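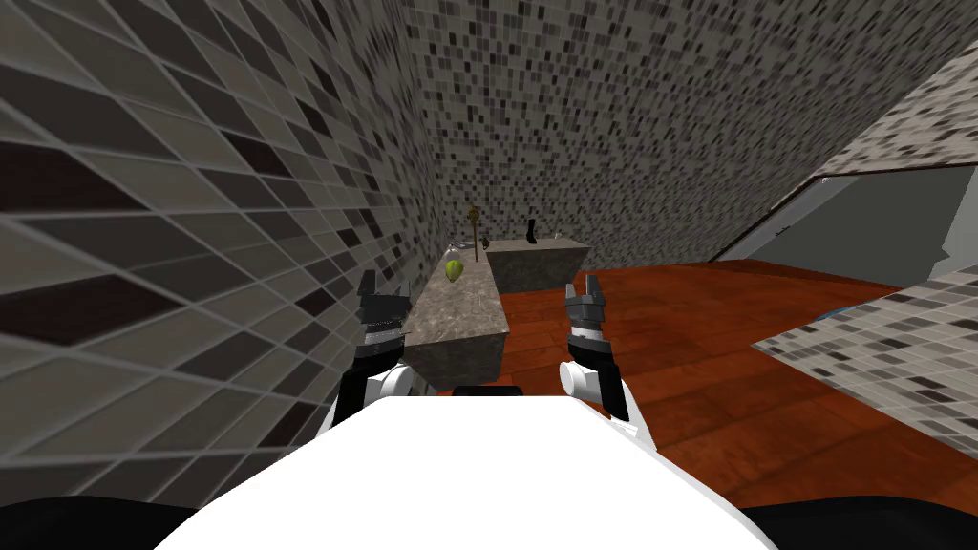 The Istamville Secondary School Robotics Club used the Briter simulation kit for one full term of its household tasks project. The kit supplies a two-armed robot, a set of furnished rooms and a scoring module, all of which run on ordinary classroom computers. Members worked mainly in the tiled room, where a green pear rests on a long stone counter with a clear glass object next to it and a slender brass-colored piece behind. The arrangement is a demanding one for beginners, as the glass is only faintly visible against the stone.

Installation took most of an afternoon on the older machines. The printed guide covers the process adequately but omits the license step, which Kelechi Olatunji of the senior group resolved with the supplier, Tavares. The club license costs 300 per year and covers up to 6 computers.

The arm controls are the strongest part of the product. Each arm may be driven separately or both together, and students new to programming were able to move the grippers on command within their first session. Over the term the club logged 157 attempts at the pick-and-place exercise. Scores can be exported as a plain table, and the juniors made good use of this in their February presentation.

The rooms are less satisfactory. Wall textures stretch noticeably at close range, and some flat surfaces carry no texture at all. Lighting is even throughout and cannot be adjusted. The club had previously used Grollness, whose library of roughly 1,000 objects is far larger, although its controls are harder to learn.

The kit is recommended for school clubs preparing a first entry in a simulation category. Teams that intend to transfer their programs to a physical robot should request a trial license before purchase.

Reviewed for the club by Babatunde Anozie, faculty adviser.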